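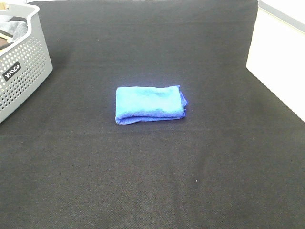 Monday, second half of the morning

Dye bath trials, cotton side. Picking up from the sheet pinned by the sink.

Weighed out the Nulex black again. The new tub is lumpier than the old one and needs sieving before it goes in the jug. Pasted it with a little warm water first, then topped up. No specks on the test strip this time.

Bath 5: 373 g dry cloth, bath held at 56 C, salt in two lots. The recipe card from Malach says to add all the salt at the start. Tried that in bath 4 and got a paler band along the fold, so I am going back to splitting it. Stirred by hand the whole way. The paddle motor is still out and the replacement belt from Kahraman is the wrong width – do not fit it, it slips off under load.

Soda ash went in after the second salt. Color looked flat until then and deepened fast afterward.

Rinse took longer than planned. Cold, cold, warm, then hot with a drop of soap, and the water was still gray at the fourth change. Left it soaking over lunch.

Afternoon: wrung out bath 5 and hung it on the back rail. Bath 4 is dry now. Pale band still there, 2 cm at the widest. Rub test with a white rag gave a faint mark on bath 4 and a heavier one on bath 3. Wrote both on the swatch tags in pencil.

The Plelow order wants an even charcoal, no warm cast. Bath 4 leans brown under the window and looks fine under the tubes. Need to check bath 5 both ways once dry.

To do:
Rub test on 5
Order soda ash, the bin is nearly down to the scoop
Send the belt back
Fresh pH strips – the open pack has gone damp
Copy the split salt times onto the recipe card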